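Wovus Stacking Parts Bins, Yellow

Item 721. Sold singly or by the carton of 39.
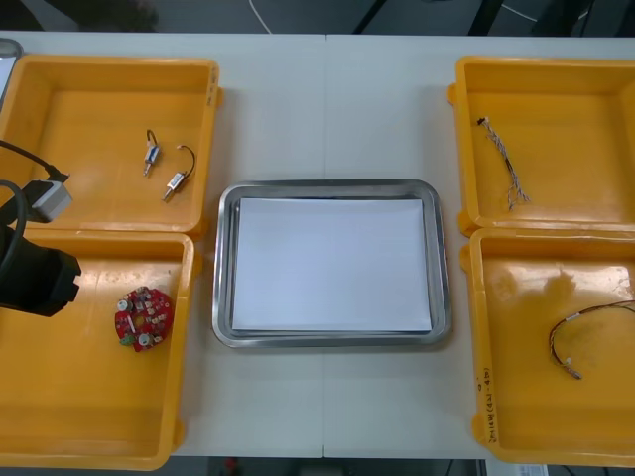 The Wovus bin is a shallow open bin for small parts, sized for workbenches, repair counters and kitting tables. It comes in one color and one size. We have kept the size the same from year to year so that bins bought now will sit on the same shelves as bins you already own.

Most of our customers buy them to replace cardboard trays. Cardboard works for a while, then the corners go soft and fine screws end up underneath the bottom flap. These are molded in one piece, so there are no seams for small hardware to slip into. The inside corners are rounded, and you can sweep the last few washers up the side with a finger.

What they hold

Use them for fasteners, fittings, connectors, small coils, springs, fuses, cut leads, labels and similar items. They are too shallow for bottles or for anything that rolls and stands taller than the rim. For those, look at the Tindau deep bin, which uses the same rail.

The bins are not sealed and are not meant for liquids. They are not food grade. They are also not antistatic, and we do not recommend them for bare circuit boards. A conductive version has been requested several times, and we expect to have one in October.

Marking

The plastic takes permanent marker. It can be wiped off later with rubbing alcohol, though a faint trace may stay behind if the mark has been there a long time. If your contents change often, use the clip-on card holder (sold separately) or a strip of masking tape. Adhesive labels stick well to the front face and less well to the rim.

Stacking and storage

Empty bins nest. Filled bins stack up to three high on a level surface. Do not stack filled bins on a cart that will be moved, and do not hang a stack from a wall rail. One bin per rail position is the limit.

Store them out of direct sun. The yellow fades over several summers in a window, and faded bins crack sooner when dropped.

Cleaning

Wash by hand with warm water and dish soap. Machine oil comes off with a citrus degreaser. Avoid acetone and brake cleaner, both of which will dull the surface and can soften it. Do not put the bins in a parts washer with a heated cycle.

Ordering

Single bins ship from stock. Full cartons usually ship the next working day. Orders of 3000 or more are made to order, and we will confirm a date before we take payment. We do not split cartons for wholesale accounts.

Customers fitting out a new room often order too many bins at the start. Our suggestion is to lay out one bench, use it for a few weeks, and then order for the rest. Unused bins in clean condition can be returned within the period shown on your invoice. Bins that have been written on cannot be returned.

If you are matching bins to older Bhutto racking, check the lip on the rack before you order. Racks with a square lip fit without changes. Racks with a rolled lip need the adapter strip, and the strip has to go on before the rack is loaded.

For quotes on mixed orders, write to Saadet Tokgöz in sales and include the item numbers, the quantities and a delivery address. Please say whether your site has a loading dock. Deliveries without one need a truck with a lift gate, and that is charged at cost.

Last updated Jul 3, 2025

Related items
Tindau Deep Bin
Bhutto Rack Adapter Strip
Clip-On Card Holder, Pack
Bonach Wall Rail, Steel
Bonach Bench Divider

Contact Sales | Shipping and Returns | © 2025 Wovus | Back to top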